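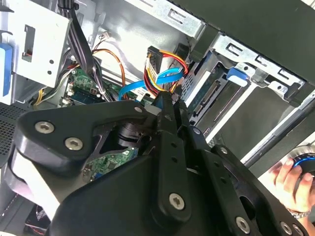

Cluddale Games Club, minutes of the meeting held on May 2, 2019

1. Release of Khurana. The chair read out the latest statement from Follomow, which says the game is "on course" for December on PC and console. The meeting noted that the previous statement also said "on course", and that the one before it gave a month that has since gone by. The published minimum requirements have been changed again without any note saying what changed. Several members play on older machines and wanted to know if a desktop tower like the one in the photo, with its grey metal drive bracket and blue plastic tab, would be expected to run it. The statement gives a graphics memory figure and a line about "modern processors". It was felt that this could mean anything. Secretary to write to Follomow and ask for the oldest hardware they have tested on.

2. Minutes of the last meeting. Agreed, with one correction. The line "members were excited by the trailer" to read "members watched the trailer".

3. Group order. The secretary has a quote from Flekeo for 13 copies of the boxed edition. The saving over the shop price comes to £2 a copy, before postage. Flekeo want the whole sum when the order is placed, and their terms allow a refund only if the game is cancelled, with no mention of delay. One member thought the club should take the offer before it goes. Others pointed out that the offer has been "ending this weekend" since it was first put up. The art book in the boxed edition is described in one place as printed and in another as a download code. Not agreed. Flekeo to be asked which it is, in writing, and the matter to come back next time.
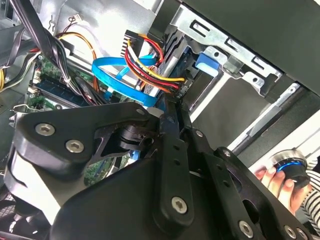 Open desktop case, with a hand on the blue-ringed knob at the right.

4. The demo. Five members have now played it to the end. Reports as follows.
- The boat section is good. No one disagreed.
- Combat is slower than in the trailer. Whether the trailer was speeded up or played by somebody very skilled could not be settled.
- The demo has one town in it. Follomow say the full game has 151 "places to discover". There was a long discussion of what counts as a place. A member who had searched the demo closely said that a well and the shed beside it each came up on screen with their own name. If wells are being counted, the number is less impressive than it sounds.
- Subtitles cannot be made larger. Two members found them unreadable from the sofa.
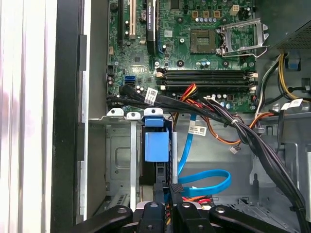 - Saving is only possible at inns. Follomow have said on their forum that they are "listening" on this point. The chair asked that the word be minuted and looked at again in December.

5. Pre-order bonus. Anyone who orders early gets a green cloak and a horse. It was asked if the horse is faster than the ordinary horse. The advert says "swift". The ordinary horse is also called swift, in the demo, by the man who sells it. No action.

6. Launch evening. Proposed that the club hold a launch evening in the upstairs room at Cluddale. The last one was booked for a game which then slipped, and we paid for the room and played cards. Proposed instead that nothing be booked until a member has a working copy in hand. Carried, with one against. The member against asked for it to be recorded that he thinks the club has become miserable.
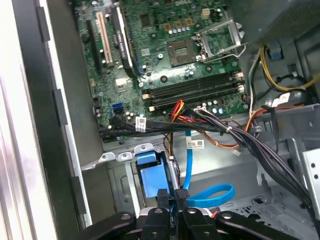

The chair replied that the club had been keen on the last three games from this publisher as well, and that the complaints about them were still on the noticeboard.

7. Season pass. Follomow have put a season pass on sale with no list of what is in it. The meeting could see no reason to discuss it further and then did so until nearly nine o'clock. Agreed that the club will not recommend it, and that members may do as they like with their own money.

8. Any other business. The second controller for the club console is missing again. Whoever has it, please bring it back, with the cable.

Actions
Secretary: letter to Follomow (item 1), letter to Flekeo (item 3).
Chair: tell the Cluddale room bookings that we are not booking.
All: return the controller.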